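4.2 Handling of plastic bottles

The second group of trials looked at how the Hastar two-hand kit deals with light plastic bottles lying on their sides. Horneo sells the kit with both hands, the wrist cameras and a teleoperation package, and its user guide lists bottles as a standard load. We used the default grip settings from the guide and changed nothing between sessions. The commercial alternatives from Meinecke were tested on the same arms and are covered in Section 4.4.

Bottles were placed on a green mat, either side by side or partly on top of each other. Plastic wrap was left on the mat in part of the trials. We wanted it there for two reasons. It slides under a bottle when the bottle is pushed, and it reflects light into the cameras. The labels were left on the bottles whatever state they were in, and a torn label counted as a normal condition. Cuiping Wan operated the hands in all six sessions, and Dehua Jiang kept the log.

A trial began with both hands open and ended when the bottle had been lifted clear of the mat and held, or when the operator called it off. In total 188 trials were run. Of these, 27 were called off. Most of the stopped trials were with bottles touching along their full length, where a finger has to get into the seam between two round surfaces before it can close. The wrist view was more useful at this point than the head view. From the head camera the hand often covers the contact, and the operator has to guess how far the fingertip has gone in. Figure 4 gives one view of each kind. 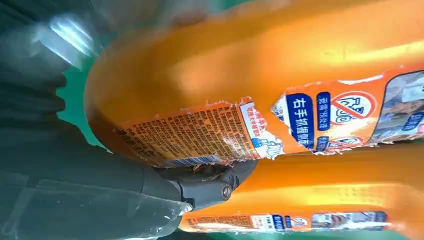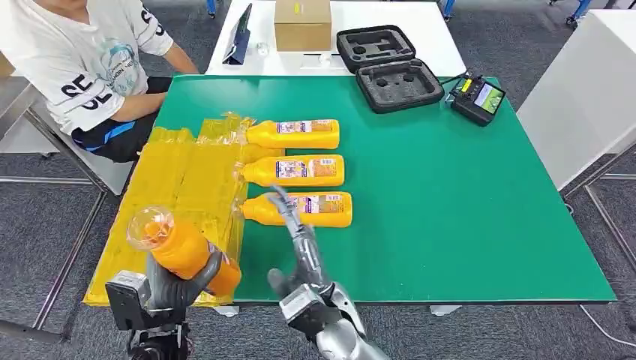 Figure 4. Bottle handling with the Hastar kit. First view: wrist camera, with a finger at the junction of two orange bottles. Second view: head camera, with an orange bottle in the left hand and the right hand at the near yellow bottle.

The wrist camera has its own limits. At close range the hand itself fills a good part of the view and is out of focus, and glossy plastic gives strong highlights. The operator reported that printed labels helped her judge how a bottle was turning, while bare plastic gave her little to go by. The guide suggests lowering the exposure for shiny objects. We did not do this, as the aim was to test the kit as delivered.

Wrap caused fewer stopped trials than expected. It did slow the work down, mainly when a fingertip picked up a fold of film together with the bottle. In those cases the operator usually opened the hand and started the grasp again – the trial was still counted as one.

Finger force was not measured directly. The kit reports motor current for each finger, but the values are smoothed in the driver and the delay is long enough to hide a short slip. Pristton offers a fingertip sensor set that fits the same mounting holes. It was not available to us before the sessions ended in May, so slip was judged from the recorded video only.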